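Project report, Home and Facility Management 3957
Submitted 1/24/22

# Keeping the Floor Clear in a Small Kitchen Room

## 1. Background

The Holtano building has a ground floor room that is used for washing up, storing supplies, and setting up small jobs. The room is 134 square feet. It was not planned as a kitchen. The sink cabinet was added later, and most of the rest was put wherever there was space at the time.

Our project looked at how things end up on the floor in this room and what could be done about it without buying much. The budget was 600 dollars for the whole project, including cleaning products. We did not plan to move any plumbing or large appliances.

We had three questions at the start:

1. Which items are on the floor because they have no other place?
2. Which items are on the floor because they are in use?
3. Can the cleaning supplies be kept in one spot close to where they are needed?

## 2. Method

The study ran for 18 days. Each day we wrote down what was on the floor, on the small table, and near the sink. We used a paper sheet with a sketch of the room and marked items with short codes (B for box, C for cable, S for spray or other cleaning product, P for paper goods). Photos were taken on some of the days and compared with the sheets.

We did not ask people to change anything during this part. The plan was to see the room in normal use first and make changes after.

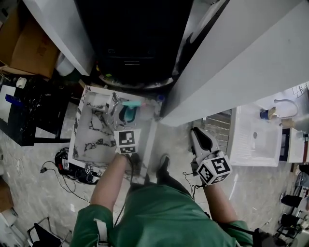

Cleaning products were the items that moved the most. On our sheets they were marked in almost every part of the room, and a product was often left at the last place it was used. We ended up giving the low marble-patterned basin its own code, because the teal spray bottle was in there along with a clear plastic container. It works as a caddy in a way, but it stands on the floor in front of the large black appliance, so it takes up walking space. Paper goods were a separate problem. The paper roll was by the cardboard box on the left side, and a person at the basin has to turn and reach for it.

## 3. What We Found

### 3.1 Boxes

Cardboard boxes were the easiest group to deal with. Several were kept for reuse, but the sheets show that none of the ones we marked was moved during the study. We flattened the empty ones in the first week of changes. The others got a label with the contents and the side facing out.

### 3.2 Cables

Cables were the hardest group. They are on the floor because they are in use, so they can't just be put away. We tried a cable tray from Dikov, a wall strip, and plain hook-and-loop ties. The tray was too wide to fit beside the cabinet panel. The ties were cheap and people kept using them, so those are what we recommend. Nothing with a plug should be on the same side as the basin when it has water in it. We wrote this on the wall sheet in large letters.

### 3.3 Working surface

There is very little counter in the room. The sink cabinet takes up the right side and its edge is narrow, so small jobs are done on the floor or on the table. 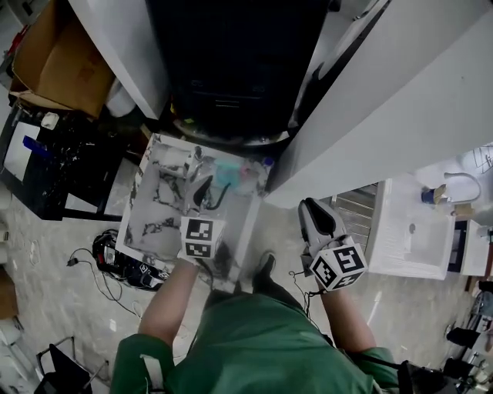 *Photo: project group, kitchen room, Holtano building*

The board is the clearest case of a floor job. It has the clear plastic bag on it and a small light-blue object, and the table to the left already has things on it, so there was no free surface at that height. The blue-and-white bottle is by the faucet, on the other side of the room from the table. We think a fold-down shelf on the left wall would help more than a bigger cabinet. A model from Flilero was the right depth on paper, but we have not tested it.

## 4. Changes Made

- Empty boxes flattened and taken out
- Remaining boxes labeled
- Ties put on all loose cables
- A hanging rack for spray bottles, mounted on the side of the sink cabinet
- A holder for the paper roll next to the rack

The rack is the Kneževič wire type. It holds spray bottles by the neck, so wide containers still need a shelf.

## 5. Limits

We only studied one room. The codes did not separate full boxes from empty ones until we added a note column, so the early sheets are less useful. We also did not measure how long any cleaning task took, which would have made the comparison stronger.

The floor sheets should be filled out again in November, when the room gets more use. The blank forms are in the folder by the door.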